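Two arms, one tray, and a whole lot of forks

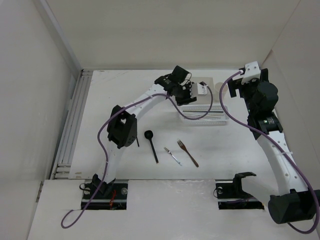
Posted by Marichka Kostiuk in Robot Club, September

Okay, so the new season at Lindbridge has started and I have been at school until dinner almost every night, and I am so happy about it! Our task for the Pultley challenge came out and it's table clearing. You get utensils scattered on a white table and a tray to put them in, and your robots have to do the rest. We went with two arms, one on each side, and we named the whole setup Ornilo (Mwajuma's idea, and it won the vote by a mile).

The set we've been working with is a black plastic spoon, a small fork with a silver handle and a bigger fork with a brown one. I thought the big fork would be the hard one. Nope! It's the small one, every time. The handle is so skinny that the fingers either close on air or nudge it sideways, and then whoever is driving has to chase it across the table while the rest of us yell directions. The spoon is a sweetheart. Grab it by the handle and go.

We spent most of last week on the left arm because that's the one that goes to the tray. Getting the gripper in next to the clear plastic without bumping it takes real patience, and Albertina is way better at it than I am. She goes in slow and a little high, then straight down. I come in from the side like I'm parking a truck. The right arm's job is to stay over its half of the table and hand things across — we're still arguing about whether handing off is even worth it, or if each arm should just put its own stuff away.

Cables are my thing this year. Ours are purple (love them) and they need enough slack to follow the arm all the way to the back of the table, but too much and the loop hangs where you're trying to work. I've moved the left one so often that Mr. Ortner calls it my pet.

So far we've logged 102 practice runs. Américo keeps the notebook and writes down who drove, which utensil went wrong and how, and he is merciless about it. My page has the word "fork" on it a lot.

Next up is mixing the starting positions so we stop getting comfortable with the same row. If anybody from the Lacroix team reads this, hi, tell us how you're picking up the skinny handles! I'll trade you everything I know about cable loops.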